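The Lodger's Umbrella

A short story by Ida Brandes
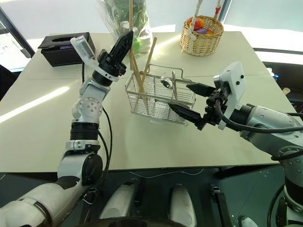
A pale beige table.

When Hugo Salcedo moved out of the back bedroom in October, he left behind 2 shirts, a jar of capers and an umbrella. Beatriz ate the capers. The shirts went to her brother, who said they pinched. The umbrella she kept by the door, where it began to cause trouble.

It was a very good umbrella. People who had never noticed Beatriz noticed it. The man at the bakery called her madam. Her neighbour Othmane, who had lived across the landing for 29 years and spoken mainly about bins, asked whether she had come into money.

"A little," said Beatriz, who hadn't.

By the end of the week she had an aunt in Toledo, recently dead, and a share in some olive trees. By the next there were 80 trees, and Othmane wanted to know what she did about the fly.

"One has a man for that," she said.

She went to the library and read up on the fly. It was a dreadful thing. She worried about it at night – all those olives, and only the one man.

Then Hugo wrote. He hoped she was well, he was settled in Harnora, and might he collect his umbrella on Saturday?

Beatriz wrote back that there had been no umbrella, only the capers. She posted it and walked home under a clear sky with the umbrella up.

Othmane was on the landing with his bin bag.

"Bad news?" he said, looking at her face.

"The fly," said Beatriz. "We may lose the lot."

He put down the bag and invited her in for soup. She left the umbrella on his side of the door, and on Saturday, when the bell rang, it was still there.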